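3. The table and the shirt

3.1 Why a cloth on the table

Most writing on household folding starts with the garment, and we did too in our first season. It took us a good while, and a fair bit of patience on the part of the people who came to fold for us, to see that the surface under the garment was doing a lot of the work. In the Brultby study, which this paper follows on from, everything was folded on a bare tabletop. People folded well enough, but they kept telling us it wasn't how they did it at home. At home they folded on the bed, on the arm of the couch, on an ironing board with its old padded cover, on a tablecloth pushed back after supper. Very few of the 30 people we spoke to before setting up the present work could remember folding on plain wood, and those few tended to add that they hadn't liked it much.

So we put a cloth down. We chose a deep red one with no pattern, which made the edges of a garment easy to pick out, and we let it lie the way a tablecloth lies in a house. It was not ironed or pinned, and a crease in it stayed where it was until someone's forearm happened to smooth it out. We had worried that the creases would be a nuisance. Several people seemed to enjoy flattening them before they started, with one long sweep of the hand, and that sweep became something we looked for in every session afterwards.

Light mattered more than we had allowed for. A room with a bright window at one end and plants near it is a pleasant place to stand and fold, and it is also a room in which one side of a shirt is always a good deal brighter than the other. On sunny days people turned themselves a little toward the window without being asked, especially when they were hunting for a collar or trying to tell the inside of a dark sleeve from the outside.

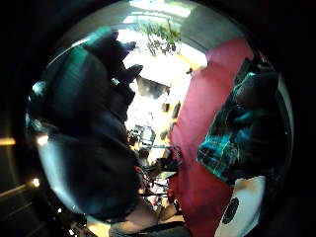
We did not try to even this out with blinds. In the Lūse sessions, held the October before, we had used a room with no daylight at all, and the folding was tidy but slow and rather joyless, with long pauses between garments. Brightness is part of the job for many people. One of the commonest remarks in the diaries, across 1,225 separate entries, is some version of "waited until it was light enough to do the washing properly", and we came to feel that a folding study that takes away the daylight has taken away something people plan their day by.

3.2 Choosing the garments

Readers who have folded for a family will know that flannel is neither the easiest nor the hardest cloth to manage. A cotton tea towel more or less folds itself. A satin blouse slides off the pile the moment your back is turned. Flannel sits in the comfortable middle: it grips itself, it forgives a wobbly edge, and it will hold a fold for as long as it takes to reach for the next thing. It also has a bit of thickness to it, so that a fourth fold is noticeably harder work than a second, and most people find their own stopping point without thinking about it.

We wanted plaid for a simple reason. The lines of a check show the folder, and anyone watching, where the cloth has gone off square. A person who cares about such things will nudge the lines until they run parallel to the edge of the table, and a person who doesn't will leave them on a slant and be perfectly content. Both habits turned up in every group. We settled on teal checks, which stand out kindly against the red, and asked people to bring the shirt to whatever state they would be happy to put away in a drawer.

Along with the shirt we offered one soft, stretchy thing, usually knitted, and gave no instructions about it beyond asking that it end up "with" the shirt. We were curious to see what "with" meant to people. For some it meant beside. For others it meant on top, or tucked in, or rolled up and set in the middle like a filling. The pairing matters because knitwear will not be folded on the same terms as a woven shirt. It rounds off every corner you try to give it, and a long piece will nearly always leave a tail somewhere. Figure 3 has four parts, and the second of these shows a plaid flannel shirt folded to a rough rectangle with a black knitted item lying over part of it. 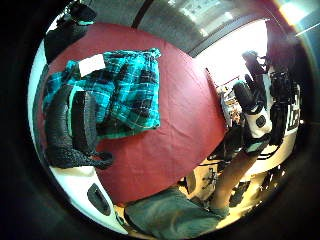
One folder from the Prurnumberg group told us she would never lay knits over a shirt at home, however short of room she was, and that the two had lived in separate drawers all her married life. You fold a shirt so that you can find it again, she said, and if there's something heavy on top you've only hidden it neatly.

We have thought about that comment a great deal. It reminded us that a fold is often judged days later, at the moment of taking the thing out again, by someone in a hurry who may not be the person who folded it. Our measures (squareness, height, how far the front edge strays from straight) are all taken on the table. The drawer has its own opinion. In later sessions we added a short retrieval task – put the pile in a box, close the lid, open it, take out the shirt with one hand – and some very plain folding turned out to do well at it, while a few beautiful piles came apart at once.

3.3 What we mean by a fold

It seems a fussy question until you sit down with other people and try to agree on the answer. We began with a definition borrowed from the Stener handbook, which treats a fold as any movement that brings one edge of the cloth over another part of it and leaves it there. The trouble is in the leaving. People bring an edge over, look at it, take it back, give the whole thing a shake and begin again, and it would be silly to call that one fold, or two, or none. We ended up keeping the handbook's definition but requiring that the hands come away from the cloth, even briefly, before a fold was written down as finished.

Everything between was called handling, and handling turned out to be the larger and more interesting part. It covers the spreading out and the patting flat, the search for the shoulder seams, the pinch at the hem to draw it level, and that odd little lift many people give the near edge to let the air out from underneath. It also covers the untidy states, of which there are more than we had names for. A loosely folded cloth whose lower border runs in waves is a different thing from a cloth that has been bunched, and both differ from one that has been dropped. We drew up a sheet with a plain-language word for each state, and the wording was settled on 1/11/22 after rather more tea than we care to put in the budget.

Of all the states on the sheet, the one we called "resting loose" gave us the most trouble. A cloth is resting loose when it lies folded or half folded with its edges free to wander: a rumpled top, an uneven hem, perhaps one end trailing away in a twist. People leave cloths this way on the backs of chairs and the ends of beds all the time, and most would say the thing is neither put away nor in a mess.

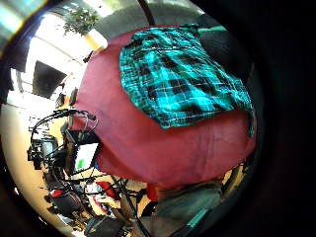 Two of us coded resting loose as a beginning and one of us coded it as an end, and the disagreement lasted most of the winter. What settled it, more or less, was going back to the diaries, where people wrote of garments that had been "sort of folded" and were left like that quite happily until they were worn. We now record it as a state in its own right, with no direction attached. Anyone using the sheet with their own recordings should feel free to do otherwise, but we would ask that they say so, as the choice shifts the totals for tidiness a fair way in one direction or the other.

3.4 Hands

A few words on hands, then, before we come to the measures. Nearly every folding guide we know of draws the garment and leaves the hands out, or shows them as a pair of neat cuffs hovering at the corners. Real hands get well into the cloth. They gather it up, they hold one part still while the other part is coaxed along, and for long stretches they hide the very thing they are arranging. Our folders used the heel of the hand far more than we expected and the fingertips a good deal less. The forearm came into it too, particularly for people who liked to reach right across to the far side of the table and draw the cloth back toward themselves.

Reaching across was partly a matter of table size. Ours was 100 cm deep, which is generous, and some of the smaller folders worked only on the near half and treated the rest as a shelf. Others used every bit of it. We noted the reach for all 260 of the trials kept for analysis, and the long reaches cluster at the start, when a garment is still a heap and has to be understood before anything sensible can be done with it. We have grown fond of this part of the work. There is a look people give a bunched-up shirt, a sort of friendly suspicion, while the hands go in and feel about for the collar.

Figure 3. Plaid and knitted cloth at the covered table. From first to last: the bright side of the room, with a leafy plant and the edge of the red surface; a folded flannel shirt with a knitted item over it; a plaid cloth resting loose; a plaid cloth gathered in both hands and lifted slightly from the table.

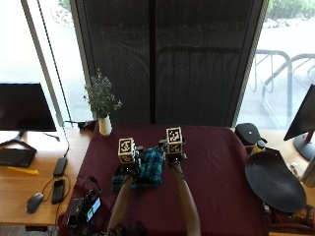

3.5 Measures taken at the table

Squareness was taken as the larger of the two differences between opposite sides of the finished bundle, with a soft tape laid lightly on top so as not to press the cloth down. Height was read at the middle and at the thickest corner, and where the two differed by more than a finger's width we wrote down both. For bundles that included a knitted piece, the tail was measured separately if there was one, following its curve, and it was left out of the squareness figure altogether.

Time was started at the first touch and stopped when the folder stepped back or said they were done. Some people said they were done and then went in for one more pat. We let them, and the pat is in the timing.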